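Chapter 4
How Much Is There? Measuring Before You Calculate

Years ago, before I ever taught a math class, I spent a December working in the back of a bakery supply shop called Porkport. My job was to fill orders. Somebody would call and ask for so much sugar, so much flour, so much cornstarch, and I would scoop it, weigh it, bag it, and write a number on the bag. I thought it was the dullest job in town. It took me a long time to see that I was getting a pretty good education in the subject of this chapter, which is what we mean when we say how much of something there is.

You'd think that would be an easy question! But "how much" can mean how heavy, or how much room it takes up, or how many pieces, and those are different questions with different answers. A lot of the mistakes I see on homework (and I have seen a great many, a fair number of them my own) come from mixing them up. So before we get to a single formula, I want us to slow down and talk about measuring.

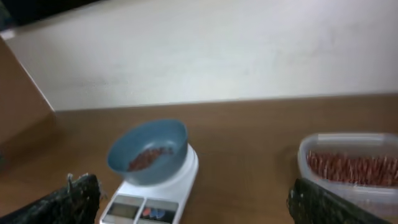 Let's start with mass, the one I learned at Porkport. Mass tells you how much matter is in a thing, and it stays the same whether you squash the thing, stretch it, grind it up, or carry it to the top of a mountain. Scientists like it for exactly that reason. You don't need a laboratory to work with it, either: a white digital kitchen scale on a wooden tabletop, like the one in the photo, will carry you through nearly every activity in this chapter. Strictly speaking, a scale of this kind feels a downward push, and the electronics turn that push into grams. We'll pick that apart in Chapter 9 when we get to forces. For now I'm happy to let you read the number and call it mass, and I hope your teacher will be too.

A gram is small. A kilogram is 1,000 of them, so a bag marked 2 kilograms holds 2,000 grams of whatever is inside. I'd like you to get so used to that jump that you make it without reaching for a pencil. When I was learning, I used to play a game on the bus where I'd look at things and guess their mass in grams, and then guess again in kilograms, and check that my two guesses agreed with each other. They often didn't. I once gave a cabbage the mass of a small dog.

Zero, and why it matters

Every measurement starts somewhere, and that somewhere is zero. This sounds too simple to bother with, but I promise it's where most of the trouble begins. Suppose you put a dish on the scale and it reads 55 grams, and then you add rice until it reads 155 grams. How much rice do you have? You have 100 grams, the difference between the two readings. If you wrote down 155 you measured rice plus dish, and you'd be surprised how many people hand that in.

You can do the subtraction yourself, as we just did, or you can let the scale do it. Most digital scales have a button marked "tare" or "zero." Put the empty dish on, press it, and the display goes back to zero with the dish still sitting there. From then on you're reading only what you add. The word tare is an old one from the world of trade, where it meant the weight of the box or barrel that the goods came in, and merchants argued over it constantly.

Before you press anything, though, look at the display with nothing on the platform. It ought to show 0. If it shows some other number, write that number in your notebook and zero the scale before you go on. Look for the capacity too, which is often printed on the scale itself, and stay under it.
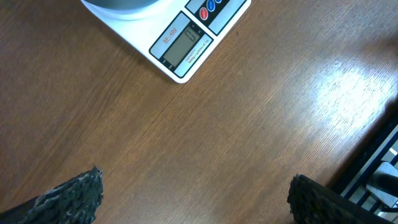
Volume: the room a thing takes up

Volume is the other half of our story, and it's the half most of us grew up with in the kitchen. A cup of this, a spoonful of that. When you fill a measuring cup, you are asking how much space something fills, and you aren't asking about mass at all. For water this works very nicely. Water runs into every corner of the cup and lies flat on top, so if you and I both measure a cup of it we'll get very nearly the same amount.

Flour is another matter. There's a lot of air in flour, and how much depends on whether you scooped it, sifted it, or banged the cup on the counter (I bang). I once had a class test this with a flour sold under the name Granura, every student using the same cup, and then we weighed what each of them had measured. The masses were all over the place! The volumes were supposed to be equal, and as far as anybody could see they were.

Try it at home with a cup and a bowl. Tip each cupful into the bowl, weigh it, write it down, empty the bowl, and do it again. Five tries is plenty.
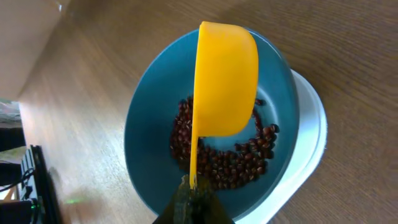
What you'll need for this chapter

A notebook you don't mind spilling on. A scale that reads in grams. One measuring cup, and please stick with the same one throughout. Dry rice, flour, salt, and water. If your school uses the Prultard activity kit, the dishes in it will do fine for Sections 4.1 and 4.2, but the Bodnár tables at the back of this book are the ones to use for densities.

Section 4.1 begins with water. Fill your cup, zero your scale, and turn the page.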